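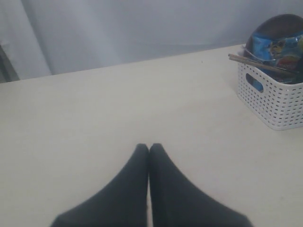
The language café of the Mussa house starts again in March, every Sunday at three in the afternoon. Last season we talked mostly about food and weather, and many of you asked for more difficult subjects. So Harpreet Thibodeau has prepared a new set of cards with 196 questions, sorted by level. A smooth, pale tabletop is the best place to lay them out, so that everybody can read them without standing up. The easy cards have a green corner and the harder ones a blue corner. Please do not mix them when you put them back in the box, it took Harpreet a whole evening to sort them.

We will also try one hour of reading aloud. Trinity Halvorsen has chosen short stories in simple English, and each person reads half a page. You may always say "pass" and listen only. I did this myself for my first two months and I learned a lot from it. 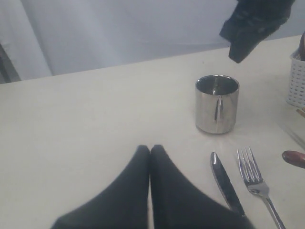 A white table and a pale curtain.

Tea and coffee are free, but a small cake from home is very welcome. If you bring something with nuts, please write it on a piece of paper beside the plate. New members do not need to register. Children from ten years can join when an adult is with them. The entrance is at the side of the building, and the bell for our floor is the one marked Mussa.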